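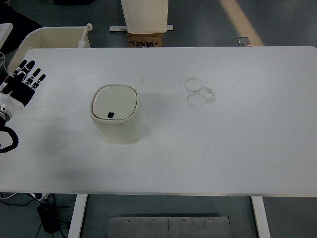
Creek bank near Lirton yields sea lily fossils

Spring high water on Usau Creek has exposed a bed of crinoids, or sea lilies, in the shale a short walk downstream of the Lirton bridge. Anjana Pathirana, a member of the Drolthorpe fossil club, came across the first of them in April while looking for brachiopods.

The club has since logged 13 crinoids from the bed, two with the cup and arms still attached to the stem. Most finds in the area are loose stem pieces. "The mud must have covered these fast," Pathirana said.

Tayla Doolan, who prepares specimens for the club, is cleaning the two best ones with a fine air abrasive. The shale is soft and splits when it dries, so the work is slow - more than two months for the first slab.

The bank is on private land and collecting is by permission only. The club plans to visit the Waaka quarry next, where the same shale crops out.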